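## Section 3: Setting up the folding nook and folding your first T-shirts

By now your Somlow folding nook should be standing level, with the three wall panels in place and the worktop sitting square between them. If a panel still rattles when you pull on it, please go back to the assembly section and snug up the corner strips before you go on. It's a small job, and much nicer to do now than with a pile of clean laundry waiting for you.

What follows covers getting the surface ready, placing the basket, and folding an ordinary short-sleeved T-shirt. We suggest starting with T-shirts even if it's the towels that are bothering you. They are forgiving and there are always plenty of them.

### Before you start

1. Run your palm over the whole worktop, corners included. Crumbs, lint and bits of thread show up less than you would think against the light tan wood grain, and your hand will find them well before your eyes do.
2. Sweep anything you find toward the front with a dry cloth. Don't push it to the back, where it will settle along the foot of the wall.
3. Set the basket in the back right corner. It can sit at an angle, and in fact most people end up liking it that way – you can see into it and reach in without leaning.
4. Check that nothing is hanging down over the front edge.

**Note:** The Awwad wall panels have a printed wood-grain finish in dark brown and rusty red. The color will vary a little from plank to plank, and the thin pale seams between the planks are part of the print. You don't need to seal them or fill them.

### Folding a T-shirt

5. Take one shirt from the pile and find the two upper corners, where the shoulders meet the sleeves. Pinch one in each hand, and don't worry about the sleeves yet.
6. Lift the shirt clear of the worktop and let it hang for a moment. The weight of the fabric will do a fair amount of the straightening for you.

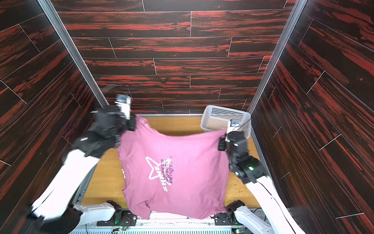 Small wrinkles at this stage are fine. If the hem has bunched up or one side is hanging much lower than the other, move your grip along the shoulder seam until the two sides look about even, then give the shirt a gentle shake. Up to 3 shakes is plenty. A shirt that still won't hang straight after that is usually twisted at the side seam, and you'll have better luck smoothing it flat on the table.

7. Lower the shirt, hem first, and draw it toward you as it touches down so that it lands flat. Let go of the corners last.
8. Smooth from the middle out to the sides with open hands.
9. Fold one side in toward the center and lay the sleeve back on itself. Do the same on the other side. You should have one long strip of cloth.
10. Turn the strip so that it lies across the worktop from left to right. Press lightly on both ends, hold for a second, and then fold it in half, and in half again if your shelves are shallow.

**Caution:** Press with flat fingers. Fingernails and rings can catch on thin jersey, and the darker and dustier pinks seem to show every pulled thread.

11. Slide the finished shirt toward the back and start your stack there, so the middle of the worktop stays open for the next one. Keep each stack to 8 shirts or fewer. Taller ones do tend to lean, and it's a sad thing to fold the same shirt twice.
12. Glance at the surface between shirts. Cotton sheds as you handle it, and a loose cluster of specks can gather right underneath where you are working.

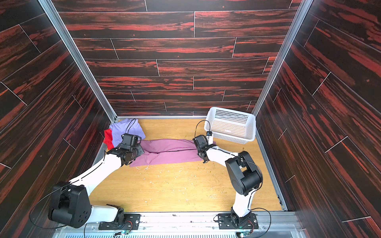
### Cleaning up afterward

When the last shirt is done, move the stacks out first and then the basket. Tap the basket upside down over a trash can to loosen any lint from the holes in its sides.

- **Worktop:** Brush off the crumbs and threads with a dry cloth, then wipe along the grain with a damp one. A small drop of dish soap in 500 milliliters of warm water is all the cleaner you need.
- **Wall panels:** Dust them with a soft, dry cloth. Go easy around the seams, and please don't use anything gritty.
- **Metal trim:** A barely damp cloth is fine. Dry it straight away if your water leaves spots.

Let the worktop dry fully before you put clean clothes on it again. For towels, pillowcases and anything with buttons, turn to Section 4.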